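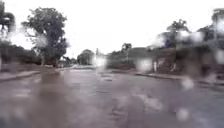 *The road looking down from our end, big tree on the left*

Sorry all, quick one before the school run. Re the tree and the hedge. See Haiyan's note below, my answers under it.

> From: Haiyan Cui
> To: Talwood residents list
>
> Has anyone heard back from the council about the big tree by the kerb? It's so thick on the road side now, I can't see a thing pulling out of number 16. And is the hedge ours or theirs? I've lost track. We paid for a trim in February and I thought that covered it.

Tree: council's. Reported twice, got a reference the second time, no date yet. They did say they'd look at the side facing the road, where it comes right down nearly to the ground. No promises.

Hedge: ours, I'm afraid, from number 2 up to the big tree. February was only the bit by the gates. Brodia quoted £36 a house for the rest if 6 of us go in. Four so far. Reply to me, not the whole list pls.

Palmy thing at the far end of the hedge, does anybody know who's it is? Brodia won't touch it without a yes from the owner.

Also please keep cars off the left hand side that morning, they need the kerb clear. Will send the time when I have it.

Got to run

Guilan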